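BRERCOMBE HANDLING COLLECTION
Workshop notebook, Udthorpe store
April 23, 2022

Subject: review of the mixed table set (play food and small household items), box 171

Work resumed on box 171, which was left part-listed in March. The box came back from loan with its contents sheet missing, and the lid label gives only "food, misc." Under the present arrangement the register runs to 3489 entries, and the play food accounts for a good part of the disorder in it. Several groups have been using names of their own for the same object, so that a request for "the bun" may bring back any of three different things.

The aim for the session was limited: to lay the contents out on the white table by the panelled wall, agree one plain name for each object, and decide which should travel together. Cleaning and repair were noted where needed but not carried out. Two items, the basket and the bath pouf, are not food at all and were evidently added by a borrower. They were laid out with the rest for the purpose of the review.

The names were tried with the objects well apart from one another. When they are bunched together, people tend to name the group ("the tea things") and pass over the single pieces. The mandarin gave no trouble. The pastry with the pink top gave a great deal, and is dealt with below.

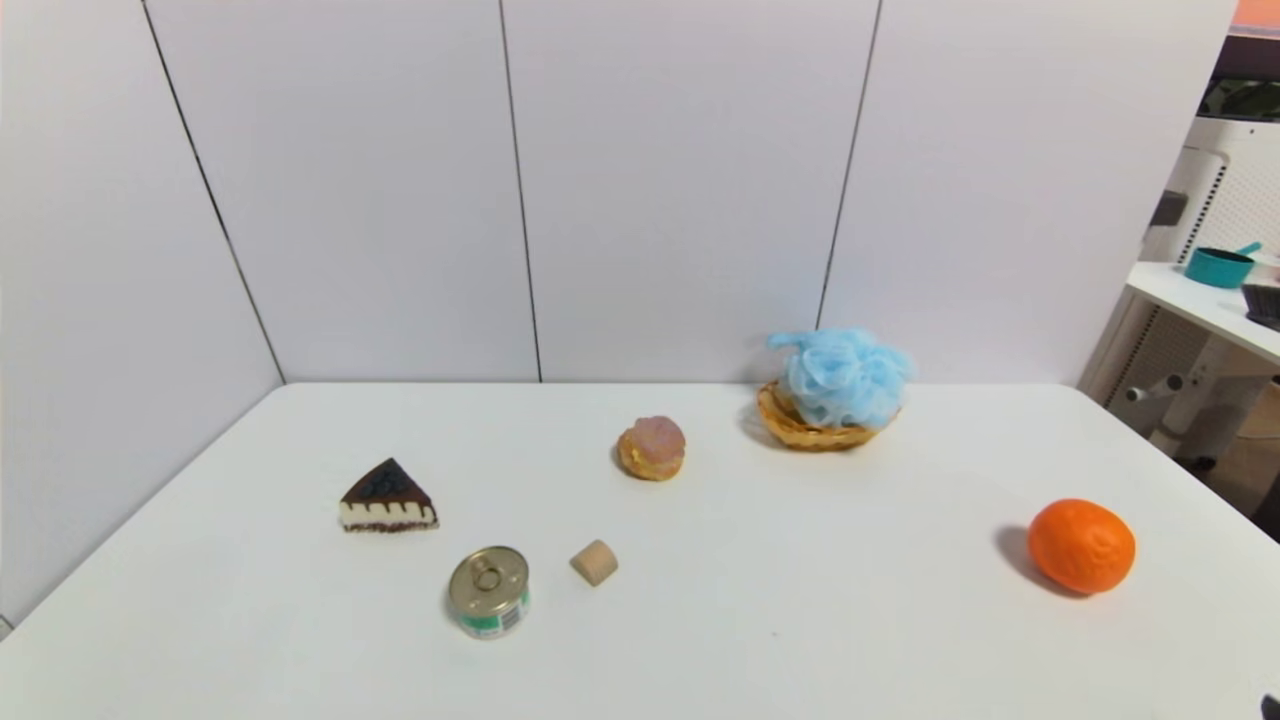
Names agreed

Cake slice. To be entered as "cake slice, chocolate and blueberry". The earlier sheet had "cheesecake", and the cream-coloured body supports that reading, but sessions with younger visitors at Gadano House showed that few of them used the word. "Cheesecake" is to be kept as a secondary term so that it can still be found in a search.

Pastry. Previously entered as bun, cream puff, muffin and, on one loan form, "pink cauliflower". The object is round, golden-yellow below and pinkish above. "Cream puff" is adopted. It is recognised that this will not satisfy everyone.

Mandarin. Entered as "mandarin orange". Not to be shortened to "orange", as there is a larger orange in box 164 and the two have been exchanged in error before.

Tin. Short and round, with a ring-pull lid and a green and white label. Entered as "tin, small, ring-pull". The contents are not to be given in the register name. The lid should be checked for lifted edges each time the box goes out, and the check initialled on the loan form.

Cylinder. Small, light tan, lies on its side unless stood up deliberately. It has been called a cork, a peg and a block, and the material has not been settled. Entered as "cylinder, small, tan" pending a closer look. It rolls, and it was twice retrieved from the floor in the course of the session.

Basket and pouf. Shallow wicker basket, light blue mesh pouf. Entered separately. The pouf takes up more room than the basket allows and spreads over the rim; in the box it should be laid on top of everything else and not pressed down.

Notes on the cake slice

More time went on this piece than on the rest together. It is the object borrowers ask for most often, and it is also the one most often reported damaged. The reports concern the blueberries on the top and the crumb band round the bottom edge. The blueberries sit close together, mainly towards the point and the middle of the slice, and the temptation is to pick the piece up by them. Borrowers should be asked to lift it by the sides.

The glaze running down the side is irregular by design. One report in the file describes it as "melted", and that report may be disregarded.

The slice and the tin were next considered as a pair. At Gadano House the two are used to begin a conversation on what is kept in a cupboard and what is kept cold, and the pairing has worked well enough for the other sites to ask for it.

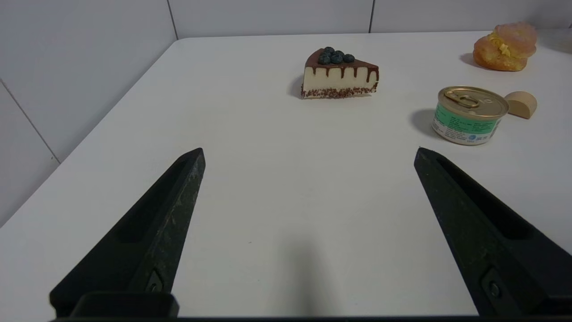

Added in another hand: I would be sorry to see the slice and the tin become a fixed pair. When they always arrive together people learn the answer with the objects. Could the tin go out with the cream puff every second loan? Also, "cupboard or cold" needs one thing that could be either, and the mandarin would serve.

The point is accepted in part. The slice and the tin will remain in the same box, but the suggested-use card will no longer present them as a pair, and the mandarin will be added to the "cupboard or cold" card. Alternating the loans would require a second contents sheet and is deferred.

Packing

The box was last packed with the tin on its side against the cake slice. The tin is the hardest thing in the box, and the new order is as follows.

1. Tin, upright, in the corner nearest the label.
2. Cylinder, in a drawstring bag, beside the tin.
3. Cake slice, on its base, tissue all round.
4. Cream puff and mandarin, side by side, tissue between.
5. Basket, then pouf.

The tissue now in the box is around 18 months old and should be replaced before the next loan.
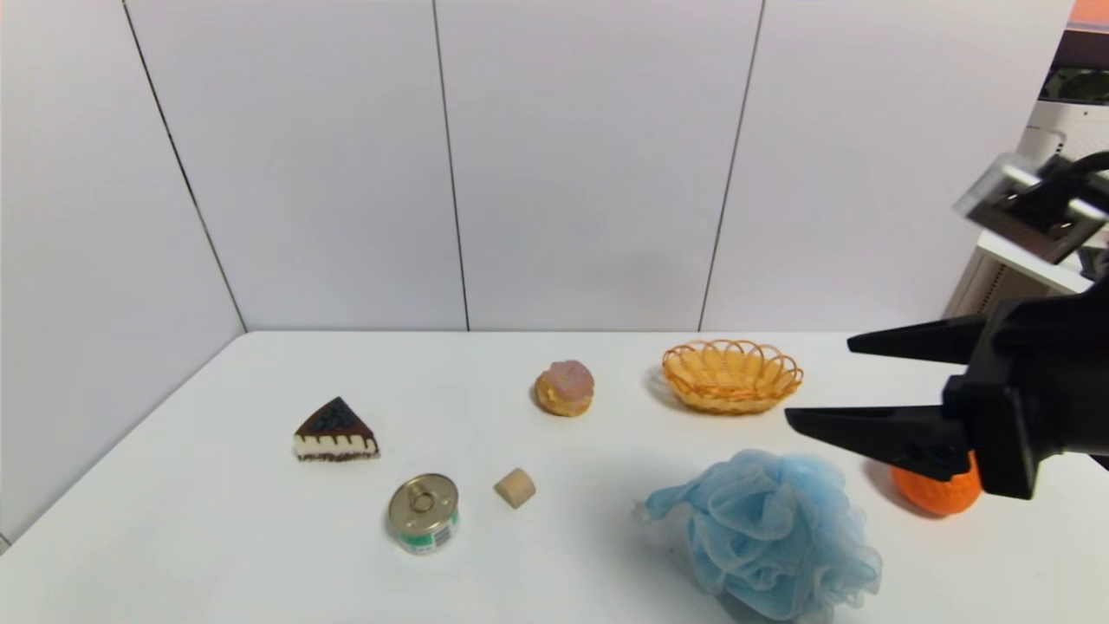 R. Shakya

Outstanding at close of session: the material of the cylinder; a replacement lid label, to read "Table set, mixed" in place of "food, misc."; the second contents sheet, if alternating loans are pursued. The register entries have been written in pencil and will be inked when the names have been seen by Gadano House.

Box 164 should be opened next and its orange compared with the mandarin. Tray 8 is clear and may be used for this.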